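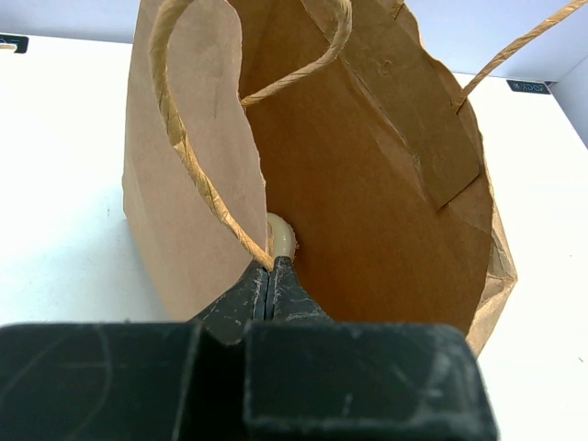
The Statement

The statement came in at four, which was when they all came in, so that we would have no time to ring anyone. It was from the Skevedo Landholders' Forum and it ran to two pages. It condemned in the strongest terms. It called on the governor, the minister and all persons of goodwill. It said that if the court record was not found the Forum could not be answerable for the mood of the youth.

I had been at the paper long enough to know that the mood of the youth was whatever the man writing the statement had been feeling after lunch.

"Four paragraphs," said my editor. "Put the warning at the top."

"Has anyone seen this forum?"

"It has a letterhead."

It did have a letterhead. It had a palm tree, a pair of scales and a telephone number with a digit missing.

The matter was this. Furnix had been digging gravel out of the river at Skevedo for years, and the people who farmed the banks said the banks were going with it. They had taken the company to the high court in Warkotia. On the morning the judgment was due the registrar stood up and said the case file could not be found. The judge adjourned. Furnix put out a statement regretting the delay. The ministry put out a statement noting the regret. Now there was the Forum, which said the file had been carried out of the registry at night by men in a government vehicle, and that 1,691 landholders were prepared to swear to it.

I did not believe 1,691 people had seen a vehicle. I didn't believe there were that many landholders in Skevedo either, having once gone there for a wedding.

I wrote the four paragraphs and put the warning at the top. Then I asked for the bus fare, and to my surprise I got it.

The bus goes by way of Garrido, where it stops for longer than it needs to, and I had a cup of tea in the station and read the statement again. The more I read it the less I liked it. The English was too good in some places and too bad in others, as if somebody had gone over it afterwards putting mistakes in. "The good peoples of Skevedo" was one. But "without prejudice to any subsequent application" was another man's work altogether, and that man had an office.

In Skevedo I asked at the petrol pump for the Landholders' Forum and the boy pointed me to the chapel. At the chapel a woman was sweeping the step. I asked her if she was a member.

"Of what?"

I showed her the letterhead.

"That is a nice tree," she said.

She had land, though. She took me down to see it, across a field of cassava and through a gap in a fence, and we stood where the field stopped. It stopped very suddenly. There was a drop of 12 feet or so and then brown water, and a fence post hanging over it by its wire.

"That was my brother's side," she said, pointing at the river. "He had a mango there."

"And you signed something? About a vehicle?"

"A young man came with a book. He said sign if the company has taken your land. So I signed."

"Did he say anything about a court file?"

"He said he was from Warkotia and he had to be back before dark."

I asked what he had been wearing, which is the kind of question you ask when you can't think of the right one. She said a clean shirt. I asked whether he had left a name and she gave me the look I deserved.

After that I knocked on doors until the light went. Everyone had signed the book. Some of them had signed for their children, and one old man had signed for his father, who was buried under what was now the far channel, and who, he said, had a better claim than anybody. They had all been told it was about land. When I read out the part about men in a government vehicle they were very interested and asked me whether it was true.

I was pleased with myself on the way home, I admit. I had it worked out before the lights of Garrido. There was no Forum. Furnix had made it up, or somebody who did things for Furnix had, so that when the real complaint was heard it would come tied to a foolish story and a threat, and the judge could be shown the threat. I had the first line written in my head. It was a good line and I was fond of it.

In the morning I went to the registry to stand it up. The registrar had a small room with the shutters closed and a fan that only moved the corner of one sheet of paper. I told him what I had. He listened politely.

"So there was no vehicle," he said.

"There was no vehicle."

"And no men."

"The whole thing was invented to discredit them."

He thought about this for a while. He was close to his pension and had the manner of somebody carrying a full bowl across a room.

"We have a night book here," he said. "Anybody who comes in after hours, the watchman writes it down. I am not able to show it to you."

"I understand."

"I am going to see about some tea."

He went out. The book was on the desk. It had a ribbon in it, and the ribbon was at the right page. The watchman wrote a round school hand, very clear. Twenty past one in the morning. One vehicle, with the number of its plate, and the letters in front of the number were the ministry's letters. Under purpose of visit he had put "official". Under items removed he had put "file" and then, because he was a careful man or because he had been told to be, the number of the case.

The tea took half an hour. When the registrar came back he hadn't any, and the book was closed.

"Who else has been shown this?" I said.

"Shown what?"

I walked back to the office along the river, which in Warkotia has a concrete wall on both sides and stays where it is put. If the story about the vehicle was true, then someone had taken it and handed it to the least believable people he could invent. Or there were two lots of people who had never met. Or the watchman's handwriting was a bit too clear, and the ribbon had been left for me by the same man in the same clean shirt. I went through it several times. Each way round it held up for a street or so.

My editor was eating at his desk. I told him all of it, the mango and the father and the ribbon.

"Did you copy the plate?"

"Yes."

"Have you got the book?"

"No."

"Then you've got a plate," he said. He wiped his fingers and pulled a sheet off the machine. "This is just in. They want it for tomorrow."

It was from the Skevedo Landholders' Forum. It deplored the false reports now circulating that there was no such body, and it warned that a certain journalist had been seen in the area. I had told no one but the registrar and him. I looked for the telephone number, and they had put in the missing digit.

"Three paragraphs," he said. "It's only 30 lines, don't make a meal of it."

I took it to my desk and rang the number. It rang for a long time. Then a phone was picked up, and I could hear a fan going, and paper moving, and whoever it was waited for me to speak first.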